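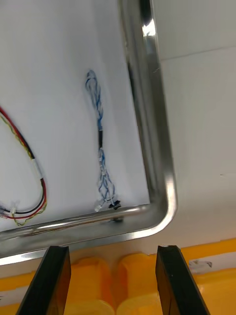

# Hurgate 400 Steel Component Tray

The Hurgate 400 is a rectangular stainless steel tray for holding wire harnesses and other small assemblies at the bench. It has rounded corners and a polished, rolled rim. The white surface on the tray floor makes thin conductors easy to pick out, including red, black and twisted blue-and-white wires.

## Specifications

| Item | Value |
|---|---|
| Order code | HG-400 |
| Material | Stainless steel |
| Inside length | 400 mm |
| Inside depth | 80 mm |
| Rim | Raised, rolled lip, polished |
| Corners | Rounded |
| Rated load | 3 kg, evenly distributed |
| Liners supplied | 2, white |

## Use with wire harnesses

Lay each harness flat on the liner in an open loop. Do not bend the wires tightly at a connector or at the edge of a tape wrap. Harnesses with different connectors can share a tray if they belong to the same work order.

Keep crimped ends and connector housings clear of the rim. Bare strands catch under other cables when a harness is lifted out, so lift by the wrapped section where the harness has one. Long harnesses should be coiled to fit inside the walls. A cable hanging over the lip will be pinched if a second tray is stacked on top.

The tray is conductive. It is not a substitute for an ESD-rated container, and the standard liner has no static-dissipative rating. Do not test powered harnesses in the tray.

## Liners

The liner is loose and lifts out without tools. Replace it when it is cut, curled at a corner or marked with flux. Replacement liners are sold in packs under the Ledilel name, order code LD-400W. They fit the HG-400 only.

## Cleaning

Remove the liner and wash the tray with warm water and mild detergent. Dry it fully before fitting a new liner. Avoid steel wool and chlorine cleaners, which dull the polish on the rim. Clear wire offcuts from the curve at the foot of each wall with a soft brush.

## Ordering

Trays are supplied singly from the Dankwa warehouse. Part numbers can be engraved on the outside wall on request; send the text with the order. Bench orders and engraving: Lamisi Abugri. Returns and damaged goods: Ayuba Aryee.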